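镇上的修理角要搬家了，1月起改到Kollisley旧邮局

消息是昨天晚上Aoife Gilmartin在群里发的，我看到的时候正在煮面，差点把锅烧干。

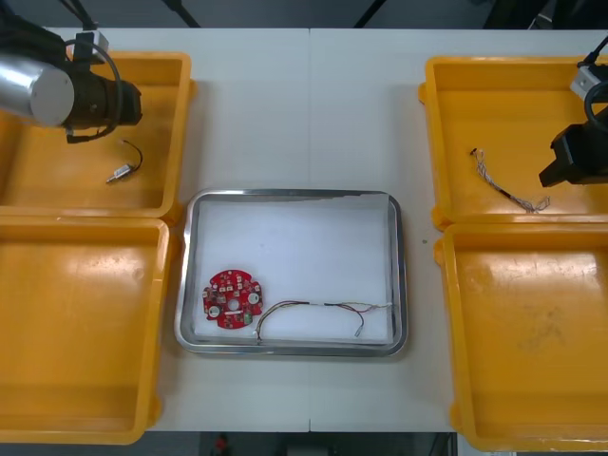

修理角在图书馆后屋开了两年，每次去都要侧着身子挤进门，这回总算有了像样的地方。Kollisley旧邮局的一楼空了好久，房东Kevin Hennessy答应租给我们，租金每月73欧，说实话比我预想的便宜多了！分拣零件还是老办法，黄色塑料盘子摆桌上，一盘归一类，像那种拖着一小截黑线的小金属件，单独放一个盘里，找起来就快。我自己在家也学着这么干，可惜我家的盘子总被拿去装橘子。

搬家的钱从哪儿来呢？夏天那场旧货义卖一共收了1451欧，Senan Dolan管账，他说付完头几个月房租，剩下的拿来买一台好点的焊台，再添几盏台灯。图书馆后屋那个灯，去过的人都知道，下午四点以后基本靠猜。

开放时间暂时不变，还是下午两点到六点，每次最多接15件东西，先到先修。收音机、台灯、电水壶、缝纫机都行，微波炉不收，电视也不收（我上回扛着一台旧电视去，又原样扛了回来，胳膊酸了好几天）。要修的东西请自己带电源线，衣服拉链之类的针线活找Encarnación Zabala，她在靠窗那一头，换一条拉链很快，顺便还能跟你聊半天西班牙的番茄。

旧邮局门口不能停车，大件可以先在侧巷卸下来，再把车开到教堂后面去停。楼梯有点陡，不过修理角在一楼，用不着爬。公交从Flellolano过来的话，在桥头那站下，走过面包房就看见绿色的门了。

还有个小事，Diarmuid Hegarty在找人一起刷墙，油漆已经买好，缺的是滚筒和梯子，家里有的请借一借，写上名字，免得到时候分不清。我报了名，虽然我上次刷墙刷得一言难尽，连猫都沾了一身白。想帮忙的直接在群里回他，或者去图书馆前台留个电话也行。

图书馆后屋年底前照常开，手上有坏东西的，别等搬家，现在就拿去吧。

2019年9月14日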